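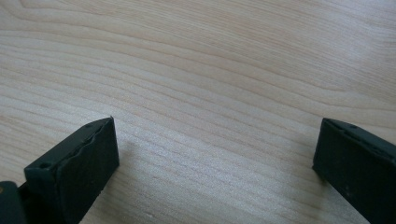
How I Oil a Light Wood Tabletop

I do our kitchen table every June, and again before the holidays if it's starting to feel thirsty. It takes me an evening plus a lot of leaving it alone, and the leaving it alone is the hard part when you have kids who want to eat on it!

You'll need a clear oil made for furniture, a sheet or two of 220 grit sandpaper, dish soap, and a pile of old T-shirts cut into rags. I cut up 6 and usually use 4.

Clear everything off and wipe the table down with warm water and a tiny squirt of soap. Wring the rag out well — you want it damp, no puddles. Go over it again with plain water and let it dry overnight.

Next, sand. Go lightly, and always along the grain. If your top has grain that curves and loops around, follow the curve with your hand as best you can and don't worry about being perfect. Scratches across the grain are what show up on pale wood, and I have a few by the window end from my first year to prove it. Vacuum up the dust, then wipe with a barely damp rag.

Now test your oil on the underside. Please do this! Some oils turn blond wood quite yellow, and my friend Euan Baxter ended up with a table the color of a school bus (he says he likes it now).

Happy with the color? Pour out a puddle the size of a cookie and spread it along the grain, working in sections so you can keep a wet edge. Wait 17 minutes or whatever your can says, then wipe off every bit that hasn't soaked in. Wipe more than you think you need to. Any oil left sitting on top goes sticky, and then you're sanding all over again.

I do 2 thin coats with a full day between them. Crouch down and look across the top toward a window after each one, and buff any shiny patches with a clean rag.

Oily rags can heat up and catch fire by themselves, so lay them flat outside to dry and never ball them up in the trash. Mine go over the back fence, held down with clothespins.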